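The Eswood Interval

The paper had been rejected once, and the second reviewer's objection was a fair one. The method was called the Eswood interval, after the building, and it claimed that an arm that stopped before each grasp would drop fewer things than an arm that did not. The reviewer wanted to know why.

Manuela Colombo did not know why. She had 153 trials on a pegboard and a table of results. With no pause, the arm failed on nearly a third of the hooks. With a pause of 2 seconds it failed on 14 of the 153. A longer pause brought no further gain. The depth estimate did not change during the pause. Neither did the planned path. She had compared the logs line by line, and the two conditions sent the same commands to the same motors.

She wrote this down in section four and left the cause open.

Rafferty, who ran the lab, did not like open causes. He suggested vibration. She taped an accelerometer to the wrist and found that the arm had settled in a fifth of the time she was giving it. He suggested heat in the drivers. She logged the drivers. He suggested that the hooks were swinging from the previous grasp, and she ran a batch in which each item was left alone for an hour before the arm came near it. The interval still helped. The batch took most of June.

In the evenings she reran single trials with the lights at half and the door shut. The policy picked the order of items. It had never been told to prefer anything, but it left the trowel for last in most runs, and she began a column for that too. The column had no place in the paper. She kept it in a separate file named "other."

On the last night before the deadline she set the interval to zero and started a run. The arm came up to the board and stopped. She counted two seconds on the wall clock. Then it went on.

She checked the configuration. The interval was zero. She checked which version of the policy was loaded, and it was the one trained in the spring, before the interval existed. She restarted the controller, cleared the cache and ran it again.

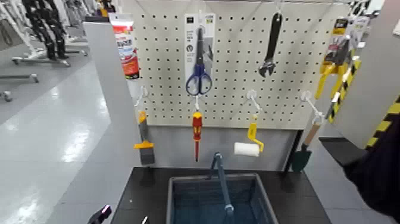 Raduner, reading the log over the remote link, said that a zero in that field might be read as "unset," in which case the controller would fall back on the last value stored in memory, and had she cut the power at the wall?

She had not. She cut it at the wall, waited for the fans to stop and brought everything back up. The field said zero. The stored value said zero. She typed the time into the notebook file, Jun 5, 2024, 11:40 p.m., and pressed the key.

The arm came up to the board and stopped.

Raduner was silent on the link for the length of the pause. Then he asked her to send the raw file, and she sent it. He asked whether she meant to report the run. She said the zero condition had been closed for a week and the protocol did not allow late trials.

She opened section four and read it through. She changed "the cause is unknown" to "the cause was not determined," and after a while changed it back. Then she uploaded the paper, set the interval to two seconds, where the protocol had it, and started the arm once more to see how long it would wait.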